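Tõnu Rebane does not want to hear that his robot is clever. He built most of it himself, in a shared workshop that everyone calls Kuusk after the street it used to be on, and he has spent too many evenings with it to be flattered on its behalf.

"It's a very slow way to put a computer together," he says. "I can do it faster with one hand. I have done it faster with one hand, to make a point, and then I was annoyed at the point."

The project is named Hisau. The idea, as he pitched it to the other members in December, was an arm that could handle computer parts inside a case: pick one up, carry it over, put it where it belongs. He gave himself 6 weeks. When I visited on Sat 16 June he had stopped giving dates.

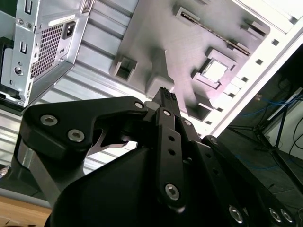 The gripper at work inside the case, with the power supply at upper left.

I asked him why a computer case, of all things. He shrugged. Old ones are cheap, he said, and they are full of edges and corners that a gripper can get wrong. He also admits to a grudge. A few years ago he went to a demonstration by a company called Lerico, where an arm moved foam blocks from one tray to another while a man in a nice jacket talked about the future of repair.

"Foam! You can drop foam. You can squeeze it. If you miss by a quarter inch with foam, it forgives you. I went home and thought, all right, show me a processor."

So he works on processors, and they don't forgive much. The fingers have to hold the chip by its edges, keep it straight, and bring it to the slot without tipping it on the way. He keeps a notebook of attempts, and he read me one page without being asked. Out of 47 tries, the arm had set the chip down properly in three.

"People tell me that's a start. It's a bad number. If a person did that you'd send them home."

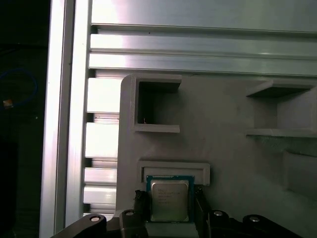 Lining up is where he loses most of his time. The camera by the gripper gives him a close view, but a close view of a shiny metal lid is mostly a view of the ceiling lights, he says, and he has moved his lamp more often than he has changed his code. He doesn't trust the software much either. Two versions ago it started doing better and he couldn't work out why, so he went back to the older one.

I wondered whether that wasn't stubborn. "Sure. But if I don't know why it worked, I don't know when it'll stop."

A friend at Birnenari, a small repair shop across town, has offered to try the arm on real jobs. Rebane has said no twice. He thinks the shop would spend its day watching the machine, and that a customer would be right to ask what they were paying for.

Does he think arms like his will be fixing home computers in ten years? He looked at me as if I were the man in the nice jacket.

"Ask me if it'll pick up a screw," he said. He hasn't tried screws yet. First he wants to redo the finger pads, and somebody else has the bench booked until Thursday.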